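Visit to Treltent, September 23, 2021

Archana Chaturvedi met us at the door and took us straight to the collection room. People there do household jobs with hand-held grippers, and each try is saved as one example for the learning system. The table-wiping set stood at 2301 – the plate sits on the cloth.
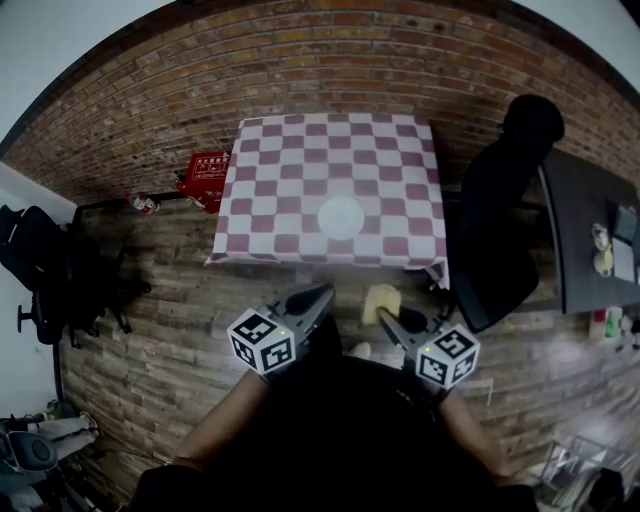
Who decides if an example is kept? Desmond Delacroix goes through them the next morning and drops the bad ones.

We left after lunch.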